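Confidence Is a Control Signal

Most manipulation stacks throw perception confidence away at the planner boundary. Tekard did this until May: a pose went in, a trajectory came out, and the variance stayed in a log. 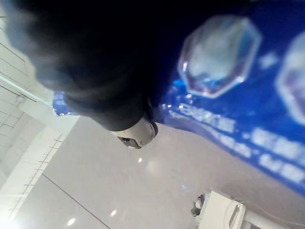 Our fix was small. The planner now takes the covariance and scales approach speed by it. A wrist view full of glare slows the arm instead of stopping it. It cost us 3 ms per cycle.

A tube on a counter is the easy case. It is rigid, and one pose covers it.

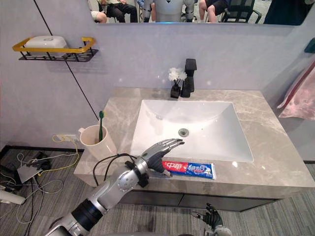 Cloth is the hard case

A towel has no pose worth the name. We plan to a grasp region and replan at 20 Hz. I would drop the mesh model entirely.

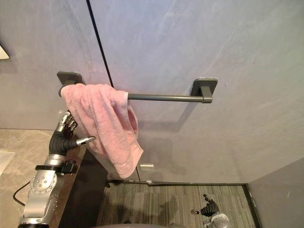
Does this need a new planner?
Any planner that accepts a per-waypoint speed limit will do.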